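About Ullero

Hi, and thanks for stopping by! I started Ullero because I kept reading safety paperwork for home robots that was clearly written for a factory floor. Light curtains, fenced cells, hard hats... and meanwhile the job was sorting cutlery in somebody's kitchen. So we write the other kind of rules, the ones for homes, and we try them out ourselves before we ask a client to live with them.

Our main piece of work is the Hato house rules. The first version was 30 pages and I'm a little embarrassed by it now. The current one fits on 5, and you can read it over a cup of coffee (I've seen it done!). It covers gripping, handing things over, cleaning, and recording inside people's homes, which is the part I get the most mail about.

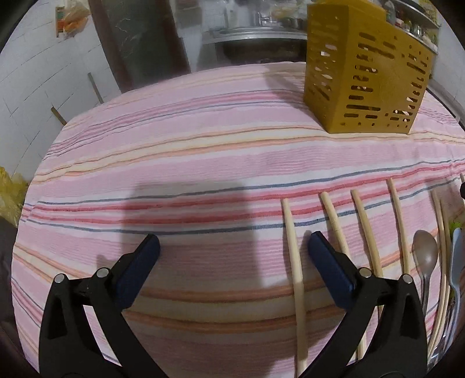 A few of the rules get quoted back to me a lot. Check the finger pads before every session and swap them if the rubber is nicked. Knives go in a drawer before anything with a motor or a trigger comes near the table. Anything that will touch food later gets washed afterward, even if you only nudged it. And ask the people who live there, in writing, before you record so much as a teaspoon. If they change their minds, you delete it, and you do it that same day.

Every rule has to survive our practice log, which had 506 entries when I last looked. Baudry and Tuvico both work from the Hato rules now, and they send us their complaints, bless them. Rule 7, on clearing the floor around the table, got rewritten in June after Tuvico told us it made no sense in a small apartment. They were right.

We're a small team and we answer our own mail. If you're working in homes and you'd like a copy of the rules, or you think one of them is silly, write to me!

Page last updated October 7, 2025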